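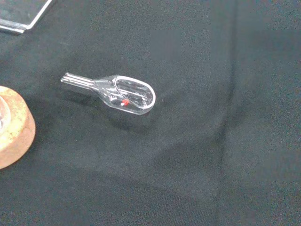
Mixed lots at online surplus auctions are sold on hope, and I've bought enough of them to distrust most of what the listings say. "Tested" is the word I trust least. Take a small clear bulb with a flat base, like the one lying on the black cloth. You can see the thin wires through the glass, and a seller may well write "filament intact, works." Looking isn't testing. These are the questions I get most.

Is a mixed lot cheaper than buying the pieces one by one?
Sometimes. My last lot from Plullport closed at $58. With the buyer's fee and freight I paid $337, and I could use maybe a third of it. Work out the full price before you bid.

What does "as is" mean?
It means the problem is yours. Maricruz Cervantes, who ran the returns desk at Botodari until May, told me an "as is" complaint got a refund only if the wrong lot had been shipped.

Should I believe the retail value in the listing?
No. I've seen "retail $358" on a box I wouldn't pay $54 for. Ask where the number came from. I've yet to get a straight answer.

Can I ask for more photos?
Yes, and do it in writing. A seller who refuses has told you something.

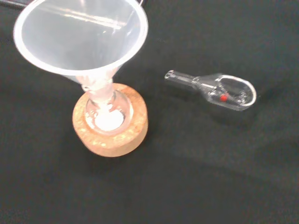
Funnel and round-bottom flask on a cork ring, white powder in the flask.

What if there's something left inside a container?
Ask what it is before you bid. If the seller doesn't know, I pass. "Probably harmless" is a guess, and you'd be the one getting rid of it.

Does buyer protection cover breakage?
Less often than the banner suggests. Read the part about packing. Dusent wants the original box kept and the claim filed fast - miss either one and you're done.

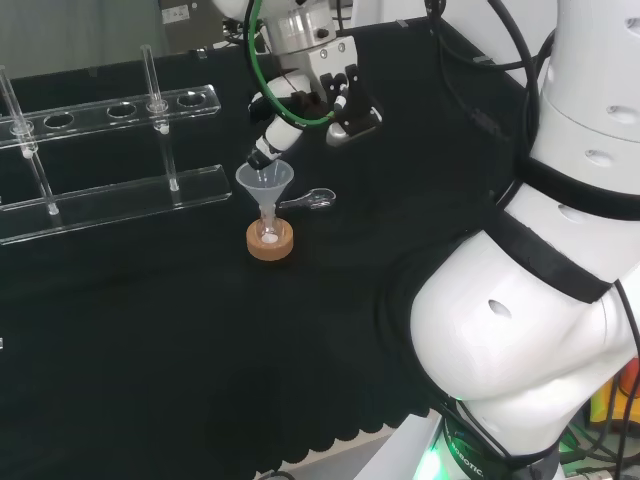 Paid insurance isn't much better in my experience, and Fiifi Osei, who buys more than I do, gave it up altogether. He puts the money toward better packing and asks for double boxing up front.

Are the star ratings any use?
I read the bad reviews and skip the rest.

Last updated July 13, 2021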